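Irar altera regras de recolha de têxteis usados a partir de 10 de março de 2026

O município de Irar passa a recolher os resíduos têxteis domésticos em circuito próprio, separado dos indiferenciados. O novo regulamento foi publicado com o respetivo anexo técnico e aplica-se a habitações, lavandarias e pequeno comércio de vestuário. A exploração do serviço foi adjudicada à Terley, que já assegura a recolha de vidro no concelho.

O texto divide os têxteis em três classes. A primeira abrange vestuário e roupa de casa em condições de reutilização. A segunda inclui peças rasgadas, manchadas ou sem par, destinadas a desfibragem. A terceira reúne artigos contaminados com óleos, tintas ou solventes, que continuam a seguir para o contentor de indiferenciados. O calçado fica fora do circuito até nova deliberação.

Nos contentores de via pública, a roupa deve ser entregue em saco fechado com capacidade máxima de 50 litros. As lavandarias e lojas são obrigadas a inscrever-se no registo municipal e a conservar as guias de entrega durante 5 anos. A inscrição é gratuita.

Segundo Waltraud Teuber, responsável técnica pelo regulamento, a fase preparatória decorreu em janeiro e serviu para medir a humidade das cargas. "A humidade é o parâmetro que mais condiciona o destino do material. Uma carga com bolor perde a primeira classe por inteiro", afirmou. Nesse mês foram pesados 2.027 quilogramas de têxteis, encaminhados para o armazém de Halás.

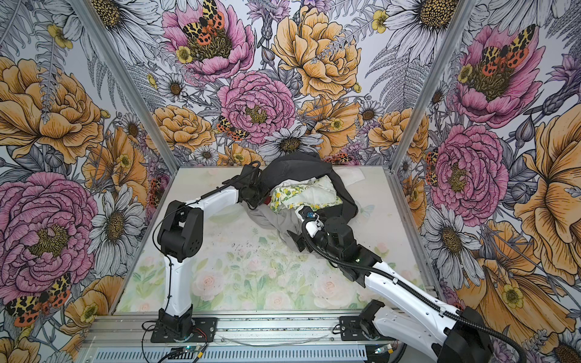
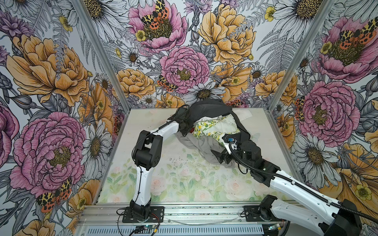
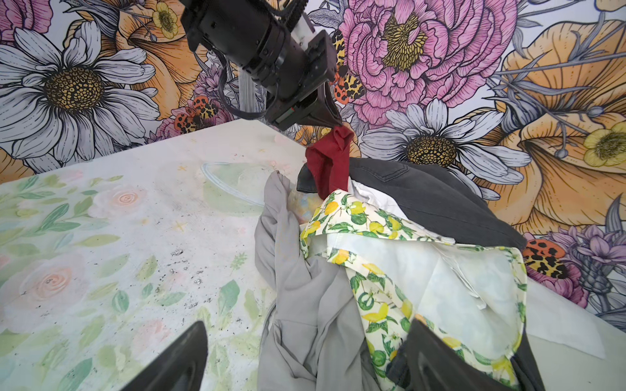
Peças de vestuário amontoadas.

A roupa húmida pode ser colocada no contentor?
A roupa deve ser seca antes da entrega. As cargas com humidade superior ao limite do anexo técnico são reclassificadas e deixam de poder seguir para reutilização.

A fração destinada a desfibragem será transportada para a unidade de Clirnilus, onde o material é separado por composição. O algodão e a lã seguem linhas distintas; as misturas com elastano são aproveitadas como enchimento ou isolamento. Botões, fechos e outros elementos rígidos são retirados na unidade, pelo que o regulamento não exige a sua remoção prévia.

Anahera Tautahi, da direção de operações da Terley, indicou que a recolha se fará 2 vezes por mês nas zonas residenciais e semanalmente no centro. Os horários constam do edital afixado na junta e podem ser consultados na página do município. A deposição de sacos no chão, junto aos contentores, é punível com coima nos termos do regulamento geral de resíduos.

O anexo técnico será revisto ao fim do primeiro ano de aplicação, com base nos registos de pesagem.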